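Andirden Documentary Showcase - Frequently Asked Questions

What is the showcase?
It is a yearly program of short and feature-length nonfiction films, screened in October at the Tapia. Films are chosen from open submissions.

Who can submit?
Anyone who directed or produced the film. Student work is welcome and is judged alongside everything else. If the film has more than one director, please send one entry and list all of them on the form.

How long can my film be?
Shorts can run up to 50 minutes, including credits. Anything longer is entered as a feature. We do not take single episodes of a series.

Is there an entry fee?
Shorts are free. Features pay a flat fee, shown on the form before you submit. The fee is not refunded if you withdraw.

How many films can I enter?
You can enter 2 films per year. They can be in different categories.

Does it have to be a premiere?
No. Your film can have played at other festivals or on local television. It should not be free to watch online during the showcase - a private link is fine.

Do I need subtitles?
Yes, if any of the dialogue is not in English. Subtitles should be burned into the screening copy. For the preview copy, a separate file is OK.

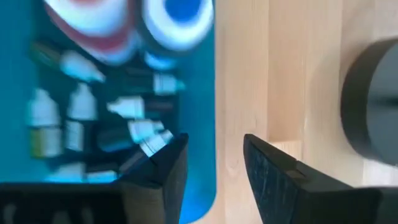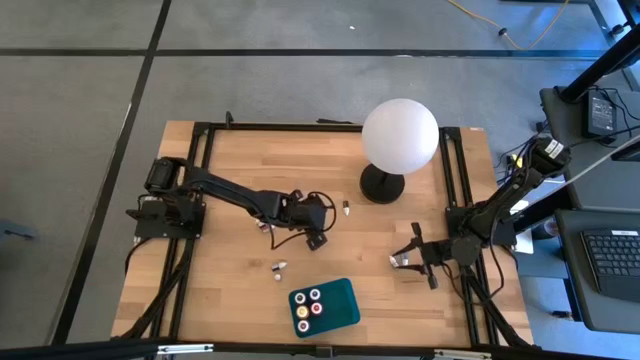
What format should I send?
Send a streaming link with a password for the preview. Please keep the password the same until you hear from us. If your film is selected, we will ask for a full-quality file and a still.

Are there prizes?
Yes. The Lesunov Award goes to the best feature and comes with $2,000. The Ploltedov Award is for shorts. Both are decided by a jury.

I have archive footage in my film. Is that a problem?
Only if it has not been cleared. You are responsible for rights to all footage and music, and we may ask to see the paperwork.

Where are the films shown?
All screenings are in the main room at the Tapia, which seats 100. Doors open half an hour before each program.

Can I get feedback on a film that was not selected?
We are not able to send notes on individual films. You are welcome to enter a new cut the following year.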